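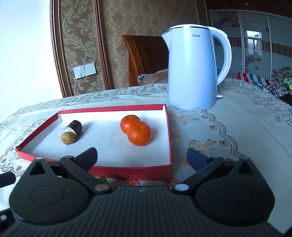

Red box lid on the lace-patterned tablecloth.

Review: Undero Low Shelf Bed for Kids

We have had the Undero low shelf bed in my son's room since March, which is long enough for the new-furniture smell to go away and for the problems to show up. A few readers asked about it after I posted his room, so this is the full review.

The Undero is a twin bed that sits close to the floor, with open shelves built into one long side and a flat headboard. It comes in white, gray and a dull green. We bought the green. There is also a version with drawers, made by the same company, but it costs more and needs clearance to open, and his room is 78 inches wide at the narrow end. Drawers would have hit the dresser.

Delivery and assembly

It came in 3 boxes. One had a crushed corner, but the panels inside were fine. The instructions are drawings only, and step six shows the center rail upside down compared to how it really has to go. I put it in the way the drawing showed, built two more steps on top of it, and then had to take it all apart again. If your slats won't sit flat, check that rail first.

Assembly took me most of an afternoon, alone. The side panel with the shelves is heavy and you will want a second person to hold it while you get the first bolts in. Everything else can be done by one adult on the floor. The hex key that comes with it is short and hurts your hand after a while. Use your own.

Sleeping on it

The mattress is not included. We used the one he already had, and it fits with a small gap at the foot end. I filled the gap with a rolled blanket. The slats are close together and there has been no sagging. There was a squeak for the first month, always from the same corner, and it stopped after I tightened the bolts and put felt pads under that leg.

The height is the best part. He can get in and out without help, and when he rolled out in the first week he landed on the rug and went back to sleep. There is no guard rail and no place to attach one. For a child just out of a crib I would still put something soft on the floor.

Adults will notice how low it is. Reading bedtime stories means sitting on the floor or folding yourself onto the mattress. Changing the sheets is also a chore because you do it on your knees.

The shelves

The shelf side has four openings, two large and two small. Picture books fit in the large ones standing up, except for the really oversized ones. The small ones are good for shoes, puzzles or a basket. I bought Tuvham fabric bins for ours and they slide in with a little room on each side.

The shelves have a back panel, so things don't disappear under the bed. That was the trouble with the Ogura bed we looked at in the store, where the shelves are open straight through to the underside. The Ogura has nicer wood and rounder edges, though, and if you only want it for books you may prefer it.

The bottom shelf collects dust – more than I expected. It sits just above the floor and everything the broom pushes around ends up there. I wipe it out every couple of weeks.

Finish and wear

The green finish is a matte paint over some kind of composite board. It wipes clean with a damp cloth. Crayon came off, permanent marker did not. There are chips along the front edge of the shelves where toy trucks have been parked with force, and the board underneath is light brown, so the chips show. I asked the company for touch-up paint and they mailed a small bottle in a week. The match is close but a bit shiny.

The headboard has a ledge just deep enough for a night light and a cup. I wish it had a hole for a cord. Ours hangs over the side and I have it clipped down.

Would I buy it again?

Yes, for this room. My friend Emiko Nishimura has the same bed in white for her daughter and likes it less than I do, mostly because the white shows every scuff and she has wall-to-wall carpet, where the low frame is hard to vacuum around. In a bigger room I would look at the drawer version, or a regular frame with a separate bookcase, which you can keep using after the child wants a taller bed.

I would skip the matching nightstand. It is taller than the mattress by a lot and looks odd next to it. We use a wooden crate.

Good: low height, solid slats, shelves with a back, helpful customer service.
Not as good: confusing step six, soft edges that chip, no guard rail, no cord hole.

Related posts
Small bedroom, two kids: where everything went
Venside wall hooks, one year later
How we store picture books
Choosing a rug for a play corner
Green paint for kids' rooms

Contact | Copyright 2021 | Back to top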